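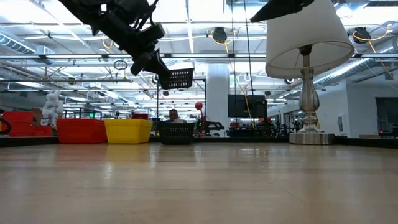 Posted in: Policing & Protest

So Tavby is getting another listening exercise. It was announced in June 2026 with a glossy leaflet and a promise that the force would "reset its relationship" with the young people it keeps stopping outside Monov station. I have the last leaflet in a drawer. It also said reset.

I went to the first session anyway. We got 30 minutes for questions, and the first 10 went on a slideshow. The slide that mattered said there had been 544 stop and searches in the town centre last year. In 400 of them nothing was found. Jolene Bolger asked what happened to those 400 people afterwards, whether anyone had written to them or said sorry. She was told it was a very good point and that it would be taken away. Taken away where?

Wanting Du's son was one of them. He was searched on his way home from football with his boots still on, and he now walks the long way round by the canal so he doesn't pass the station. I can't see which box on the feedback form covers that.

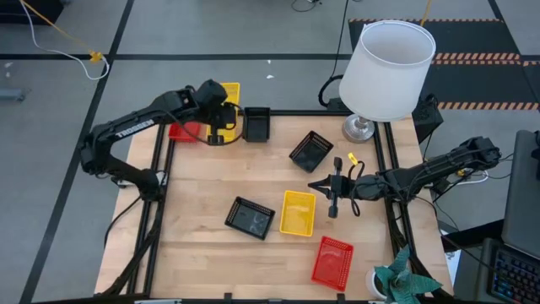

Mesh baskets in black, yellow and red on the wooden tabletop.

The new offer is a scrutiny panel. Fine, I suppose. But the panel can't choose which footage it watches, the force does that, and its findings are "advisory". Qianru Duan sat on the old one for two years and says she never saw a single recommendation come back with a date next to it. I asked if the members would be allowed to publish a disagreement. The inspector said he would hope it wouldn't come to that.

I would quite like it to come to that.

The next session is in July, and Xiaoqing Li is collecting questions beforehand so they can't all be swallowed by slides. Mine is who picks the footage, and I'll be asking it again.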